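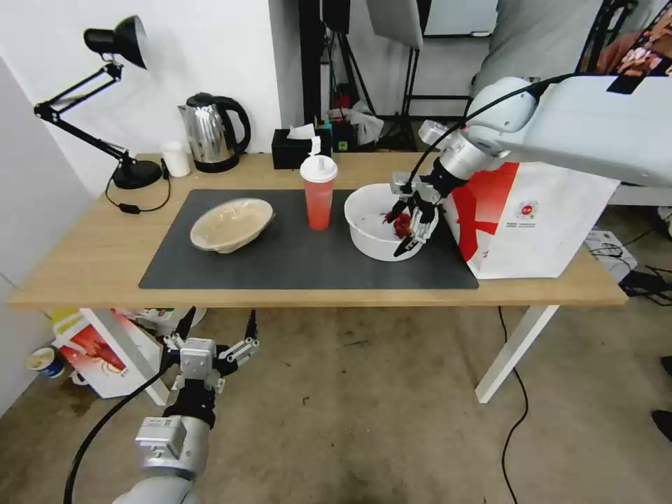

**VELLDALE, 28 Apr 2020.** Wondier, the housewares company that once sold a butter dish with a manual, today announced Anum, a small line of bowls and cups for people who eat lunch at their desks and have stopped pretending they'll quit.

Anum starts with an oval beige bowl, a round white bowl and a tall red cup with a domed lid and a short straw. The bowls are for food. The cup is for anything you'd hate to pour on a keyboard.

The line was tested in 187 home offices and spare bedrooms, on tabletops already taken up by lamps, kettles and tissue boxes. Testers were asked to clear some space first. Most of them moved the kettle back a few inches and called it done.

"We used to try things out on a big clean dining table," said Yaryna Stetsiuk, head of product at Wondier. "Then we visited our customers. One of them was eating soup over a desk mat, next to a lamp, with the cord under her elbow. So that's the table we design for now."

Lev Sirko, who runs the Velldale store, expects the red cup to sell first. "People see red and think they're on vacation," he said. "I'm not going to correct them."

A first run of 200 sets goes on sale this week at the Velldale store and by mail order. A larger size of the oval bowl is planned for October.

**Press contact:** Kashyap Public Relations, Velldale, for Wondier. Samples on request, one per desk.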